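Plando Virtual Cup

The Plando Virtual Cup is an online sim racing series run by the software company Loltmont and sponsored by the helmet maker Fider. It uses single-make touring cars and is open to both licensed drivers and players with no track background. Loltmont bills it as a route into real racing, a claim that has little to support it so far.

Format

Each round has two races. The first grid is set by a short qualifying session, and the second reverses the top finishers. Damage is switched on, but at a reduced level, and drivers may return to the pits for a free repair. Critics argue that this rewards rough driving in the opening corners, where most of the contact takes place. Loltmont has said that stewards review every incident, though it doesn't publish their decisions. 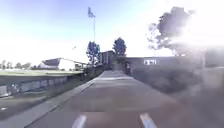

Entry numbers are also disputed. The organizer advertises grids drawn from "100 of the fastest drivers online," but it has never explained how that list is put together. Several teams have entered the same driver under different account names, and the rule against it was added only after the second season.

Route to real racing

The main prize is a test day with Boateng, a regional touring car team. Two winners have taken the test. Neither was given a race seat afterward, and lap times from the sessions were not released. Boateng has called both drivers "promising" without giving details.

Broadcasts

Races are streamed on Tuesday evenings. Viewing figures quoted by Loltmont combine live and replay views, which makes comparison with other series difficult.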